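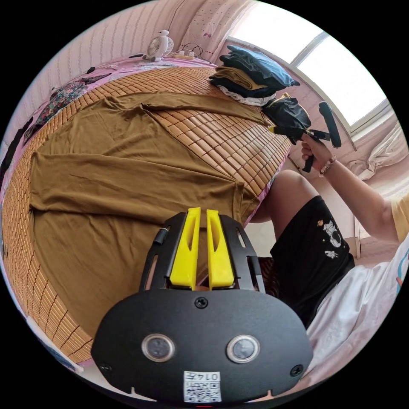
Forty to go. No, 40 and the one that slipped, so forty-one. Start again.

Jawad Malik had rung at seven. Vandgate wanted the set by tonight, all 200 folds, and could she do them slower this time. Slower! With the night bus to Pestenau at nine and her bag not packed.

"It learns what you do," he said. "You rush, it rushes."

"Then it'll be on time for things."

He didn't laugh. He never did before ten.

So. Sleeve. Pinch, lift, across. Wait a beat. Let go. The yellow tips had no feeling in them at all, you had to watch for the cloth to move and then trust it. Her own hands would've had the lot done by breakfast. Her own hands weren't wanted, only what they'd do if they were two fingers each and stupid.

Smooth it. Other sleeve. Done, shake it out, spoil it, again.

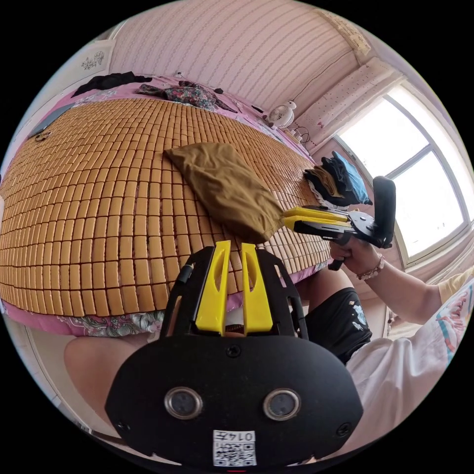 At 130 she'd started talking to it. Not the grippers, the other one, the thing in Terkedura that would get all this on Monday and try to be her. Corner first, she told it. No, the *corner*. Don't drag it, you'll take the mat with you. My aunt folds into thirds, she's wrong, ignore her if you ever meet her.

Would it get the bad ones too? She'd asked Jawad that in December. Yes, he said, mark them bad and send them. Good to know what a mess looks like.

She had plenty of mess. The one where Fehr banged on the door for the rent and she turned round with the gripper still shut. The one where she cried a bit, over nothing, over a collar. Marked both bad. Sent both.

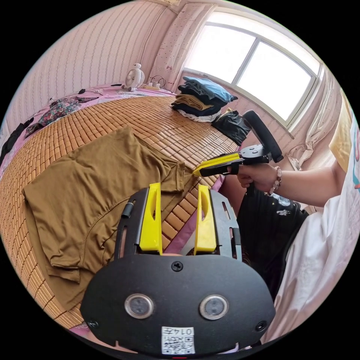

*The brown one again, not folded yet.*

Half four. Light going soon, and lamplight was no good to them, they'd sent a whole note about it. Twenty left. Ninteen. Her wrist ached under the beads. She thought of some kitchen far off, years on, a machine at a table with someone else's washing, stopping for one beat before it let go of the sleeve. No reason for it. Just her, waiting to be sure.

Phone. Jawad.

"They've put it up. They want 1000."

"By when?"

"Saturday week. I said I'd ask."

She looked at the pile. Looked at the bag, teh zip still open.

"Tell them I'm on a bus," she said, and picked up the grippers, and did the next one slowly.
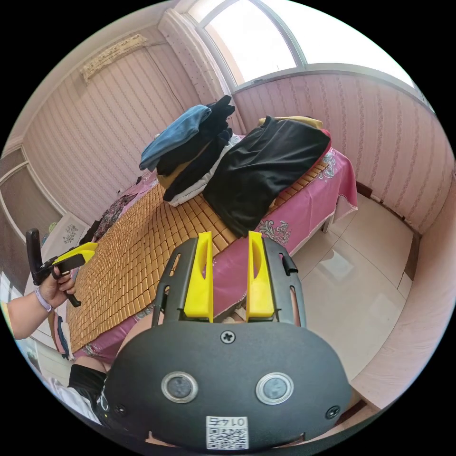

*The pile, blue on top.*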